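Speaker notes – "Learning by swapping places"
Haf Lloyd, Plirasico open study group, 19th August

Get the chairs turned round before starting. Leave the door open for latecomers.

Opening
Hello, thank you, lovely to see so many of you. Say who I am in one sentence and then move on! I taught history in ordinary classrooms for 17 years, and I still love a good lesson given by one person at the front. Tonight is about what else a group of adults can do with an evening.

Ask: who here has learned something properly from a person who was only a week ahead of them? Wait. Let the silence run a bit, hands will go up.

How the Bundix circles began
Wyn Griffiths had a reading group that kept shrinking. The texts were good and the talk was good, but the same two people did all of it. So he tried a swap. Each week a different member chose the text, wrote one question and then had to keep quiet for the first half hour. (Pause here, people usually laugh at the keeping quiet.)

By June there were 35 people on the list and they had to split into two rooms. I joined the second room knowing nothing at all about political thought, and I was hooked inside a fortnight.

What a session looks like
Seven people at most. Bigger than that and somebody disappears.
Short text, read aloud, one paragraph each. Passing is fine.
The chooser's question goes up on the wall.
Talk, then ten minutes of writing, then talk again.

Stress the writing! It is the part everyone wants to drop and the part that changes the second conversation. Tell the Benítez story – the whole room disagreed about one paragraph on duty, we wrote, and when we read our notes out we had been arguing about two different meanings of the word. Keep this short, I always run over on it.

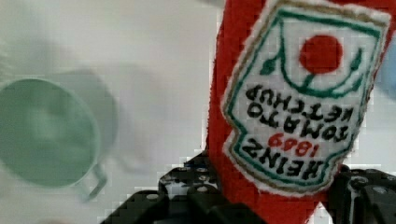 Where it goes wrong
Be frank. Texts that are too long. Choosers who pick their favourite and then can't bear to hear it criticised. At Drisano we gave out a reader of 308 pages in the first week, and almost 17 people had the good sense not to open it. We now hand out two sides of paper and nothing more.

Also mention mixed confidence. Some members left school early and some have doctorates, and the doctorates need to hear that a plain question is a real question. I was nervous about saying so and it went down well.

Try it now
Hand out the half-page on common land. Groups of seven, chooser is whoever sits nearest the window. Fifteen minutes. Walk about, don't join in, don't help.

Bring them back with the bell. Take one question from each group and write them all up, even the odd ones – especially the odd ones.

Then over to Wyn for the sign-up sheet and tea.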